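Gridthorpe Outdoor Grasping Set

README, second revision (March)

Read this before you train anything on it. The first revision was written in a cheerful mood and made claims that the recordings don't support. I have taken most of them out.

What it is

Short recordings of pick-and-place work with soft toys and small household things, made outdoors with cameras mounted near the gripper. There are 3,885 episodes in the raw folder. After removing dropped files, broken timestamps and starts with nothing following, 3,000 are left in the release folder. The raw folder is included as well, because I don't fully trust our own filter and would like somebody else to check it.

Each episode holds wrist video, joint positions, gripper opening and a one-line task label. The joint readings went through Duvetti, our logging tool, which drops a sample now and then without saying so. Gaps are marked in the index where we found them.

Why outdoors

Our indoor sets gave very good scores and the policies then fell over when somebody opened a blind. The idea was that real daylight would fix this. I am not convinced. What we got is strong sun and deep shade in one place, and that is a single kind of difficulty. A model trained here may learn Gridthorpe lawns and call it daylight.

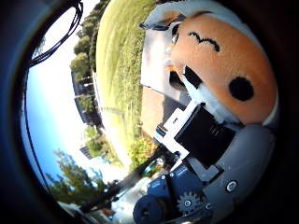
Wrist view: orange-faced plush toy held close against the gripper, lawn and trees behind.

Views like this one are common in the set, and they are a problem. Once a toy is held, it can fill half of the lens. Anyone hoping to track the target location during the carry will need the joint data or another camera. We tried filling in the hidden part with a learned model and the result looked fine and was wrong, so it has been left out.

Lens and orientation

All wrist video is fisheye, with a black surround. We do not supply an undistorted version. The calibration in the Brirner folder was done once, before the mounts were tightened, and I would treat it as a starting guess. The world is often sideways or upside down. Please don't "correct" the rotation by looking for the sky, as the first loader did. It fails whenever the sky is at the edge or missing.

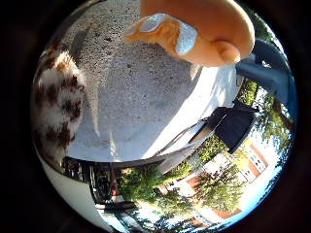 Backgrounds were not controlled. Paving, railings, grass, brick buildings and whatever had been put down nearby all turn up, sometimes nearer the lens than the thing being handled. The index has a "clutter" field from 1 to 7. Two people filled it in and did not agree often enough for me to recommend it as a training signal. Use it for rough sorting if you must.

Task labels

Labels were typed at the time of recording and say what was meant to happen. They do not say that it happened. "Toy into basket" covers a clean drop, a toy hung over the rim and a toy on the grass. A hand-checked outcome exists for 50 episodes only, listed in checked.txt. Any success rate quoted from the full set is a guess, including the one in our own first revision.

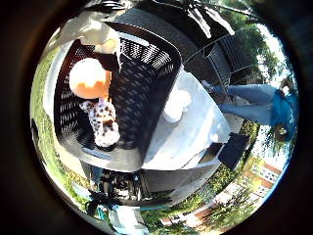

Black basket with a ball and a spotted plush toy inside, table and chair alongside.

Known faults

Highlights on pale toys and tabletops are often blown out.
The toys are few and mostly soft. Nothing can be said about glass, tins or tools.
People are visible in some episodes. Do not use the set to identify anyone.
The Lưu split shares toys between training and test. It measures memory more than skill. Use the split by location instead, and expect lower numbers.

Not suitable for

Safety claims of any sort, work near children or animals, or a headline table without the checked episodes beside it.

Changes since the first revision

Removed the success rate.
Removed the word "diverse".
Added the raw folder and checked.txt.
Fixed a loader bug that read left and right grippers the wrong way round.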